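Sorting and Recording a Collection of Small Plastic Figures
Report of the one-semester project, course Collections and Description

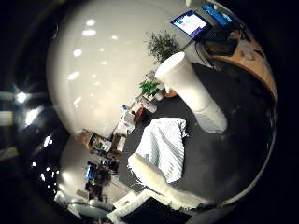
1. Subject of the project

The project treats a collection of blind-bag figures from the series Jestidura, made by the company Jomar. The figures are knights, jesters and animals in court costume, each as high as a thumb. They were sold in closed bags, so the buyer did not know which figure he would get. The collection belongs to the toy library in Grutmont, which received it in two shoe boxes together with a bag of loose accessories.

My task was to make a list of the figures, to find out which ones are missing, and to propose a way of storing them. The list had to be usable by a person who does not know the series.

2. What was known before

Jomar printed a small folded leaflet with every bag. The leaflet shows the figures of one wave only, and the numbers start again from one in each wave. For this reason a number alone does not identify a figure. Collectors on the internet solve this by writing the wave first and the number after it, for example 2-14. I took over this habit.

There is also a fan list which is often copied from one forum to another. I compared it with the leaflets and found that it mixes two different things, the figure and the color of the figure. The red jester and the green jester have separate lines, but the three colors of the dog have one line together. I used this list only to look up names.

3. Method

I worked in the afternoons, usually from two o'clock. First I emptied one box at a time on a tray and put the figures into groups by the shape of the base. The first wave has a round base, the second wave a square one. In the third wave the base is also square, but the company mark is under it and not on the side. This took longer than I had planned.

After that I wrote one line for each figure in a table with these columns: wave, number, name, color, accessory, condition, remark. For the condition I used only three words, good, worn and broken. In the beginning I had five levels, but when I repeated the same figures one week later I gave different levels to many of them, so I reduced the scale.

The accessories were the difficult part. A sword from the first wave fits in the hand of every knight, also in those from later waves. I decided to attach an accessory to a figure only if the leaflet shows them together and the color of the plastic is the same. All other accessories are recorded as loose.

4. Results

The table has 145 lines. Of these figures, 90 are in good condition. The most frequent damage is a missing paint on the nose and on the tips of the shoes. The second is a bent lance, which I did not try to straighten.

The first wave is complete. In the second wave the owl and the queen with the mirror are missing, and in the third wave I could not decide, as the leaflet of this wave is torn and the lower row of pictures is lost. I asked in the Harms collectors' forum for a scan of it. I received two answers, but both scans show the leaflet of the second wave.

One figure is not in any leaflet. It has the body of the baker and the head of the guard, and the glue on the neck is yellow. I think that somebody repaired it at home. It is recorded under "other".

5. Storage and cost

At present the figures stand in the shoe boxes with paper between them. I compared plastic cases with small compartments and flat drawers with foam. A case holds 50 figures, so three cases are enough for all of them, but the loose accessories must then go to a separate box. The drawers look better when they are opened. The library has a limit of 3000 crowns for the whole furniture of the room this year, therefore I recommend the cases.

I also recommend not to keep the soft rubber animals of the third wave in contact with the hard plastic. Two of them were sticking to other figures and left a mark on the paint.

6. Open questions

The values of the figures are not part of this report. The prices in sale advertisements change very much between sellers and I had no method to check them. The names in the table are in English, as on the leaflets, and a translation still has to be done. The torn leaflet is in an envelope with the table, in the first box.

Shared 4 times | 2 comments
Contact | Copyright student projects, Grutmont | Back to top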